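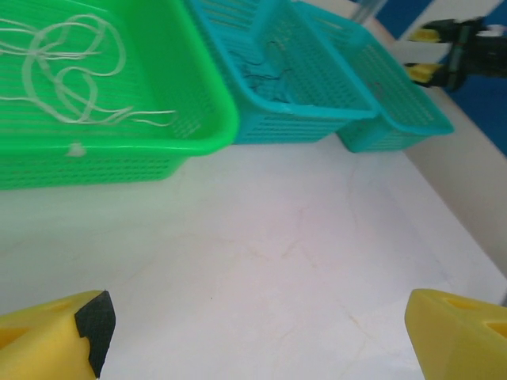 Work table at the Orkwood shared workshop, with sorting baskets and two grippers.

Visit Report: Orkwood Shared Workshop, Robot Arm Build
Filed Aug 25, 2026

Purpose of the visit

The Melis Makers Association visited the shared workshop at Orkwood to see a two-arm robot being built by members in their own time. The association is considering a similar project for its own premises and wished to learn what space, money and supervision such a build requires. The visit lasted one afternoon. It consisted of a tour of the building, a period at the robot table, and a discussion with the members responsible for the build.

The premises

Orkwood occupies the ground floor of a former printing shop. Woodworking is kept at the street end, behind a partition, and the electronics benches are at the rear. The robot table stands beyond the benches, where it can remain set up between sessions. Members reported that this had made more difference to their progress than any single purchase. In the first months the arms were taken down each evening, and much of the next session went to putting them back in the same positions.

Visitors sign in at the front desk and receive a short safety talk. Persons under 16 may watch from the benches but may not stand at the table while the arms are powered.

The build

The project is known in the workshop as Pliren. Work started in January with one arm, assembled from a kit, and a second was added once the first could be operated reliably. Total spending to date is around 3,000 dollars, most of it for motors and the controllers that drive them. The table and the power supplies came from stock already held by the workshop.

Each gripper has two yellow fingers with dark contact surfaces. The present fingers are the fourth design. Earlier versions were harder and tended to push thin items along the table without closing on them. Members described the change to a softer finger as overdue, and said they would begin with it if they were to build again.

A small camera is carried close to the gripper. Its cable was at first taped along the arm and pulled loose on several occasions. It now runs through clips with some slack at each joint. The delegation was advised to plan cable routing before the arms are assembled, as later changes require partial disassembly.

Tasks under trial

Pliren is being prepared for simple tidying work: picking up light household and workshop items and placing them in plastic mesh baskets. Cloth was the first material tried, and members consider it fairly forgiving, since a fold can be gripped almost anywhere. String and cord are harder. The current task is to take hold of one cord where two lie tangled together, and members expect to remain on it for some time. 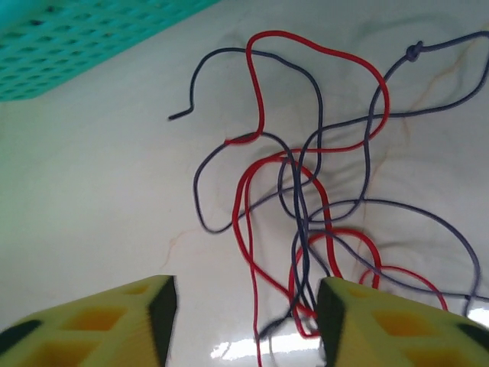

The difficulty was explained in practical terms. When strands cross many times, an operator can follow one by eye, but the correct place to grip is often under another strand. A grip that takes both cords tightens the tangle. The members therefore practice by hand control first and keep written notes on which approaches are worth repeating. Cords of clearly different colors are preferred for this stage, and two of the same color will be attempted later.

The surface was also discussed. A glossy table is easy to wipe down and lets cord slide freely, but it reflects the ceiling lights. Members have tried a matte cloth cover, which removed the glare and caught on the fingertips. A change to the lighting is now planned in its place.

Supervision and safety

Two members must be present whenever the arms are powered, one of them with a hand near the stop switch. Sleeves are rolled and lanyards removed. A logbook is kept at the table, and the delegation was permitted to read it. Most entries concern loose screws and software restarts. There were 11 entries for the month before the visit.

Points for the association

A permanent location for the table should be settled before any parts are ordered. The room behind the library at Melis would be suitable in size, although it has only one power circuit and the heating is poor in winter. The Allon workshop has offered the use of its bench room on 2 evenings a month, but equipment could not be left in place there.

It is proposed that the association start with a single arm and consider a second after 4 months. Orkwood has agreed to share its parts list and its finger drawings, and will receive a return visit at Melis once a room has been confirmed.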